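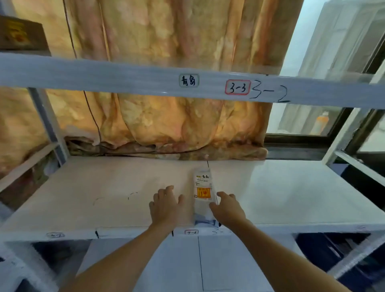

**Parcel room at Crabtree moves to numbered shelves**

BREVBRIDGE, October 24, 2023 – The parcel room on Crabtree Lane has finished moving its small items onto numbered shelves, and people picking up an order are now asked to give the shelf number as well as their name.

The room opened in April as a pickup point for households in Brevbridge and the neighbouring village of Gresitz, where many addresses have no letterbox large enough for a padded mailer. It has handled 4000 parcels so far. Until this month, everything was kept in tubs sorted by the first letter of the surname. The tubs worked for boxes, but thin plastic mailers slid to the bottom and were often found only when the whole tub was tipped out.

The tubs have been replaced with white metal shelving. Each position has a number written by hand, in several cases on a red-bordered sticker stuck to the front beam of the shelf, for instance 2-2, 2-3 or 3-3. Some beams also carry labels in Chinese characters, and staff at the room say those will stay, as a good share of the orders collected there come from sellers in China and several regular customers read those labels first.

Small bags and mailers are laid on the decks one at a time. Larger cartons will go on the floor of the next room, which is locked outside opening hours.

The shelving, stickers and markers cost $2000, paid by Fatstead Freight, the carrier that brings the daily load from the city depot. Fatstead said in a written notice that it would not be charging customers for the change and that the free holding period stays at two weeks. After that, unclaimed items go back to the depot and can be returned to the sender.

Under the new routine, a parcel is given its position as soon as it is unloaded, and the number is added to the text message that tells the customer it has come in. The number is also pencilled in the day book at the counter. If an item has to be moved, the line in the book is crossed out and the new position written beside it.

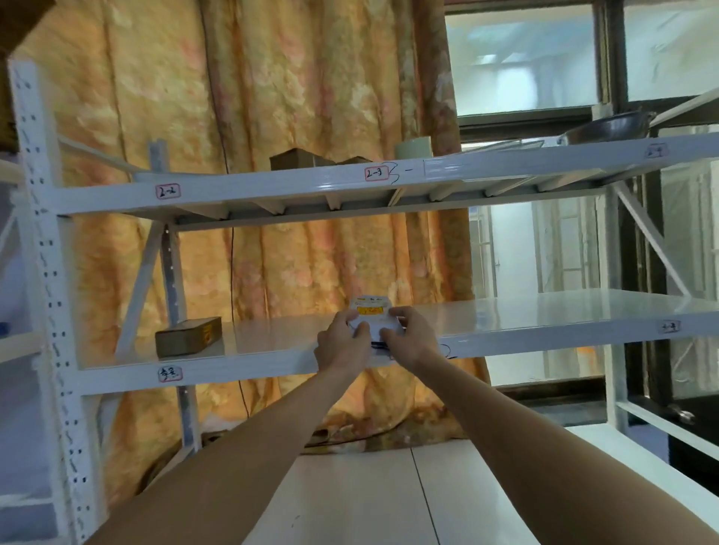 One Gresitz customer wrote on the notice board by the door that the numbers were a big help but that the text messages should put them first, before the tracking code, as the end of the message gets chopped off on an older phone. Another note underneath agreed and asked for larger writing on the lowest shelf, where you have to bend to read anything.

Fatstead has said it will change the order of the message. The lower labels are to be rewritten with a thicker marker, and the few that are hard to make out at the ends of the beams will be done at the same time.

Sorting what was left in the tubs took two evenings. Most of it was recent, but a handful of mailers had been waiting well past the holding period, and their owners have been sent a fresh message with a shelf number. They have until the end of the month to come in.

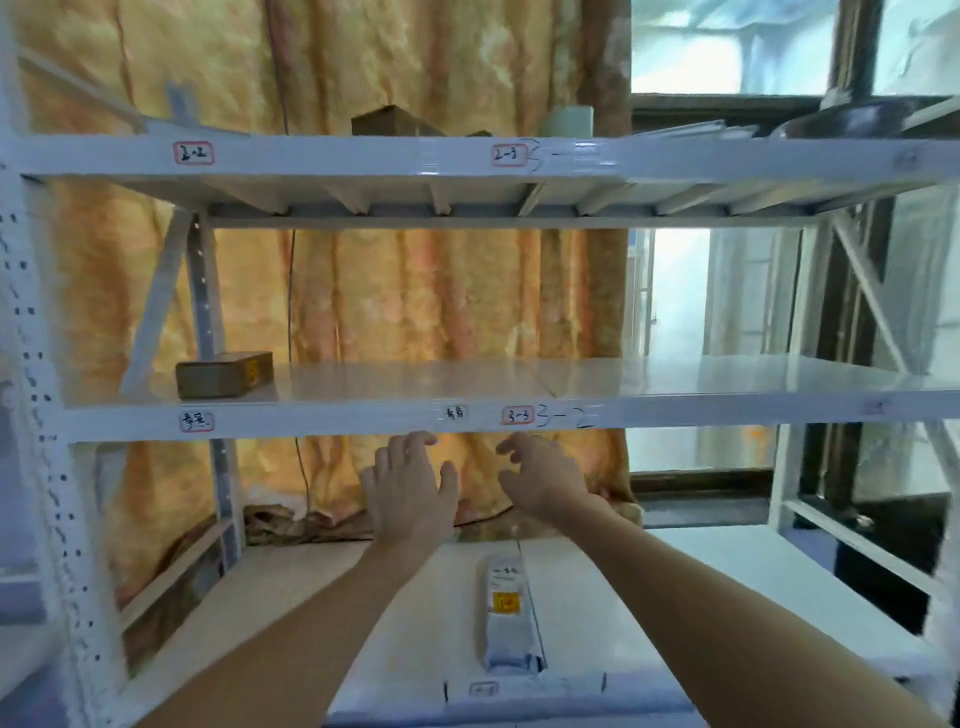 Anyone who has been told in the past that an item could not be found is asked to check again at the counter with the tracking code. Several mailers came to light during the move, some of them with the name printed so small that they had been filed under the wrong letter.

The room does not accept food that needs to be kept cold, or anything too heavy for one person to lift. Customers collecting for somebody else still need to bring the text message or a signed note – a photo of the message on another phone is fine.

Opening hours have not changed. The counter is open from late morning until early evening, with a short break at mid-afternoon when the Fatstead van is unloaded. Parcels from that load are normally on the shelves before closing, but people are asked to wait for the message before making the trip from Gresitz.

The old tubs are stacked outside the Crabtree Lane entrance and are free to anyone who wants them.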